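Hand-me-down plates with double happiness print: microwave or not?

stetik82
Sorting the tableware before January. The large white plate has floral and dragon motifs on the rim and two red double-happiness characters. I can't tell if the print is over or under the glaze. Rim below.

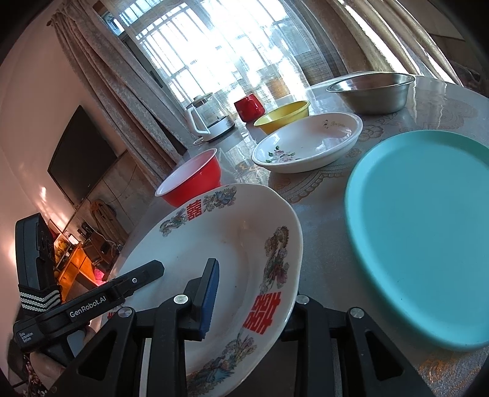
Dragon plate, with the turquoise one to the right.

Coto108
Run a fingernail across the red. A raised edge suggests overglaze. Keep it out of the microwave either way.

my_dao
Disagree on "either way." Underglaze with no metallic trim is usually fine. Check the base for a mark.

Coto108
Usually. I lost 4 that way.

stetik82
Edge is raised. Display only, then.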